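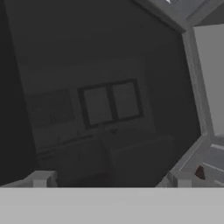

Wrist camera view, Grirnia kitchen, microwave task

How do I tell whether my policy is using the wrist camera at all?

Khanyisile Maluleke
I've trained an imitation policy on 800 simulated demonstrations of a task with a bowl and a microwave. It gets a wrist camera and a fixed side camera, plus joint positions. When I black out the wrist image at test time, success falls to nearly nothing. My supervisor says that doesn't prove the wrist view is useful. Is she right? The wrist images are often poor, with big tilts or one appliance filling the whole view, so I half expected them to be ignored.

Gerrit Masilela
She's right. A black image is something the network never saw in training, so it may fail for that reason alone. Swap in wrist images from a different episode at the same time step and compare. That keeps the images ordinary but breaks the link with the current state. Tilted views like this one are fine to leave in.
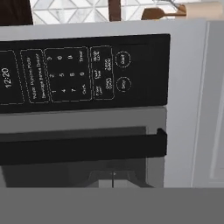 Do I have to retrain as well?
Retrain once without the wrist camera, using the same demonstrations and the same number of steps. The swap test tells you what this policy relies on, and the retrained one tells you what the task needs. Run at least three seeds of each. With 20 rollouts per seed you can't separate small differences.

The wrist view I'd expect to matter most has the bowl and the open cavity in it together, with the fingertips close by.
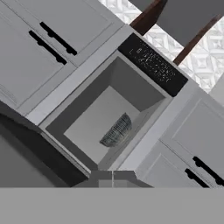
Dunach
Gerrit's swap test is good but do it by phase as well. We split our episodes into reach, grasp and place, and swapped the wrist image in one phase only. Over 398 rollouts nearly all the damage came from the grasp. Reach hardly changed. The side camera gives you the arm, the bowl rim and the door opening at once, and that was enough for the rest.

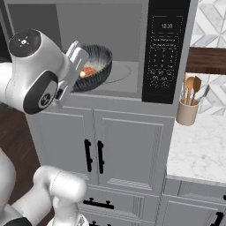 It was enough on our layouts, anyway. On the ones where the arm hid the bowl from the side, place got worse too, so log which layout each rollout used. I forgot to and had to rerun 284 of them.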